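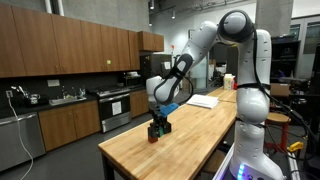
The Skunevton long table with the light honey top, at home in a kitchen with mid-brown cabinets.

Tables > Kitchen and workroom > Skunevton long table

We use cookies to remember your basket. Accept / Change settings

Skunevton long table

We've been making the Skunevton longer than anything else in the workshop and I still get a little thrill when a top comes off the clamps and you see the strips all together for the first time. No two come out the same! Some boards have a strip that runs a shade darker than its neighbours, and those are often the ones people write to us about afterwards.

It's a proper butcher-block top, strips glued side by side, on dark legs. We do it in three lengths, and the longest will seat 10 if everybody likes each other. It was drawn up as a kitchen table, but plenty of them end up as workbenches, craft tables or the place where the post and the paperwork go (mine is all of these, depending on the day). The pale top is lovely next to darker wooden cupboards, and it sits happily with stainless steel and black worktops too. If your kitchen opens into a bigger room, try it on a slant or running away from the cooker instead of square against a wall. You get to walk all the way round it, and you see much more of the grain.

The tops

Honey is the finish we sell most of. It's a hard oil with a touch of warmth in it, so the wood stays light and you can still feel the grain under your hand. Palska is the same top with a smokier oil, better if you've a lot of black in the room. Samples of both are free, just ask.

Looking after it

Wipe spills up when you see them and use a trivet under hot pans. Oil it again when the surface starts to look thirsty. For most families that means every October or so, before the heating goes on properly, but a table in heavy use will want it sooner. Our Hivberg oil goes on with an old T-shirt and a tin does the medium top with plenty left over. Scratches sand out with fine paper, always along the strips. I've brought back some very sorry-looking tops this way and it's a really satisfying afternoon.

Please don't chop straight on to it. You can, and it will survive, but you'll be sanding more than you'd like.

Price and delivery

The medium length is £817 in either finish. Delivery takes about 12 working days. The legs come off, so it will go round most corners and up most stairs, but do measure your tightest doorway against the width of the top and tell us if it looks close. Two people can put it together with the key in the box.

Odd lengths are no trouble. Send a rough sketch with the sizes on and I'll write back with a price.

Kofi Ackah, Acheampong Tables

Contact us | Delivery and returns | © Acheampong Tables | Back to top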